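Tokanberg Town are looking for a kit and matchday helper, and a couple of players while we're at it

Hello all, Kirstin Lindsay here. I look after the football side of things at Tokanberg Town, which mostly means I answer the phone, book the minibus and argue with the league about kick-off times. We need some help for the new season and I'd love it to come from people who read this page.

First up, the kit and matchday helper. It's a part-time paid job, mainly home games plus one training night a week, and it runs from pre-season through to the end of April. You'd be getting the shirts, bibs and balls out, putting the team sheet in front of the referee in good time, and keeping the away dressing room decent (they talk about us if we don't, and quite right too). Our manager, Fletcher Kerslake, likes everything laid out an hour and a half before kick-off. He'll tell you this more than once.

You don't need to have played. You do need to be up for standing about in the rain, and a driving licence would be a massive help as some of our away trips are a long old way. The worst is Brovance, and we've got them away in the cup as well this year!

Pay is by the match, with mileage on top if you use your own car. I'll send the rates to anyone who asks. 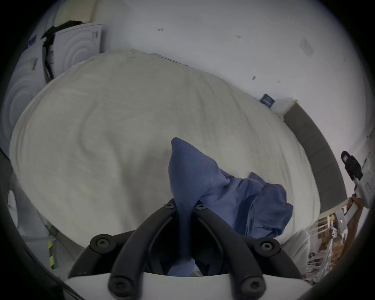
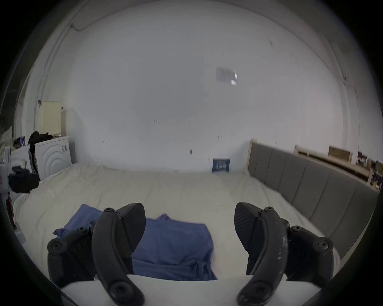
Blue cloth in both of these.

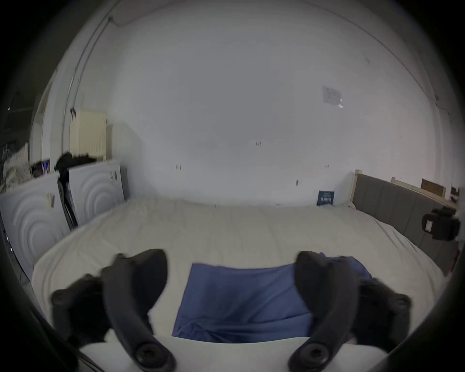
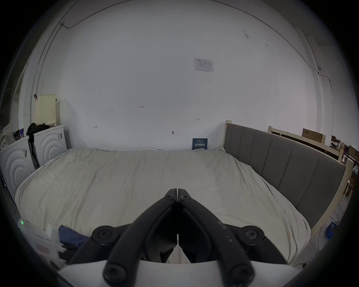 Do I have to be free for every away game?
We ask for all the home games and as many away ones as you can manage, and we'll agree the dates with you before the season starts.

Now, players. We lost our left-sided midfielder to Nidard over the summer (good luck to him, he was brilliant for us) and Fletcher wants 2 new faces before the first friendly. One should be happy wide on the left, and the other is a centre half, preferably one who shouts. If you're under contract somewhere else please sort out the paperwork with your club before you ring me, I can't talk to you until that's done and I don't want another letter from the league.

We're holding an open session at the Tipoki ground. Bring boots for grass, shin pads and something to drink. Fletcher will split everyone into small sides for the first half hour, then it's a proper game with a proper referee. He makes his mind up quickly and he'll ring you either way, so please don't hang about the car park asking me, I won't know.

What you'd be joining: a friendly club at a decent level, a pitch that drains better than it used to, and a crowd that averaged 616 last season. We're hoping to hit 1,000 for the Nidard game. The bar does a very good pie, and players and staff eat free after home matches.

To put your name down, ring the club office after 4 in the afternoon or drop a note through the door at the ground. For the helper's job tell me a bit about yourself and when you could start. For the trial I need your name, age, position and last club. Over-18s only for both, I'm afraid, but the youth section will be doing its own call soon.

Kirstin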